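Toy and Game Product Design
Handout 3: Fit and clutch in interlocking parts
Instructor: Jayanthi Alva. Lab sections: Iker Toledo, Chelsea Naylor

Read this before the Monday lab. Bring calipers and the tolerance sheet from Handout 2.

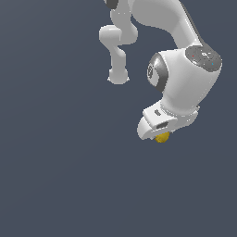
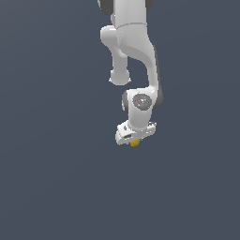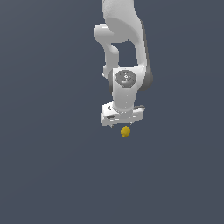
Fig. 3.1 White robot arm with rounded links, plain background (three renders).

1. Terms

Clutch is the grip between two mated parts. Interference is the amount by which the stud is larger than the space that receives it. Draft is the slight taper on a molded wall that lets the part leave the tool. Sink is a shallow dip on a surface opposite a thick section.

2. What sets the clutch force

Three things matter most: interference, wall stiffness and surface finish. A thick wall gives high force but wears faster, and children under six may not be able to separate the parts. A thin wall flexes more and hides small errors in the mold. Most building toys use a thin wall with local ribs, so that contact falls on a few narrow lines.

Finish is easy to overlook. A polished stud and a textured stud of the same diameter do not grip alike. State the finish on the drawing.

3. Worked case: the Nakeck wheel hub

The Nakeck set was a push-along vehicle kit with snap-on wheels. The first hub passed assembly but loosened during cycling. Anel Cele's test log gives these values:

Target life: 800 cycles
Pull-off force, new part: 40 N
Pull-off force, end of test: 30 N
Minimum allowed by the design brief: 40 N

The new part had no margin, so any wear at all caused a failure. The revised hub kept the same wall and added a shallow groove on the axle – the snap now seats in the groove and carries no load at rest. Stress at rest matters because plastics creep. A joint left under strain in a box on a shelf will lose grip before it is ever played with.

4. Lab procedure

Work in pairs. Use the gray Sultard sample bricks only; the Zoneo bricks are kept for Handout 4.
a. Measure stud diameter at two places, 90 degrees apart.
b. Mate the parts by hand, fully seated.
c. Pull straight, at constant speed, and record the peak force.
d. Repeat until the force settles. Plot force against cycle number.

Do not clean or oil the studs between pulls.

5. Reading

Flanagan course pack, section on snap joints. Sizwe Cele's notes on creep are in the same folder – skip the appendix.

Lab sheets are due at the start of the next section.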